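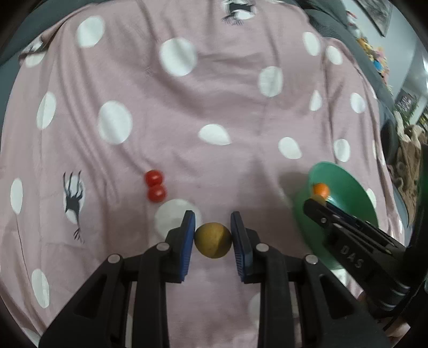 Speaker notes: Songs and Listening in the Early Years
Kirsten Zoëga, Binon Music Library
Saturday, March 16, 2024

Opening
Thank the hosts at Arnardóttir Hall. Remind delegates that the song sheets are on the side table and that questions will be taken after the second part.

Part 1. What the library lends
The library holds 3,810 recordings and song books for children under seven. Any registered nursery or school may borrow up to 6 items at a time. Loans run for one half-term and may be renewed once. Mention that the Brerkimau lullaby collection has been re-catalogued by language and can now be searched by first line.

Play track 2 of the Zindetti disc. Allow it to finish before speaking.

Part 2. Using a recording with a group
Staff often ask how long a listening session should last. Our advice is to begin with one short piece, played twice. On the first hearing the children sit and listen. On the second they may move, clap or hum as they wish. Words should be taught only once the tune is familiar.

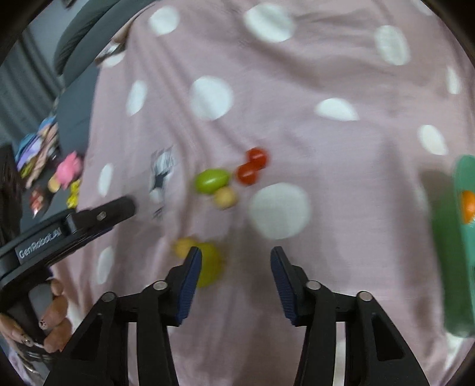

Pink cloth with large white polka dots.

Singing without a recording remains the basis of the work. Adults who feel unsure of their voices should pitch songs a little higher than feels natural, as young children find low notes hard to match. Pause for the two practice songs. Sheet B, verses one and three only.

Part 3. Training
The next course for nursery staff will be held in May. It takes two mornings and there is no charge to member settings. Application forms are at the desk. Places are offered in order of receipt.

Questions
If asked about copying song sheets: permitted within the borrowing setting, and copies must be destroyed when the loan ends. Questions about instrument hire should be passed to the lending desk.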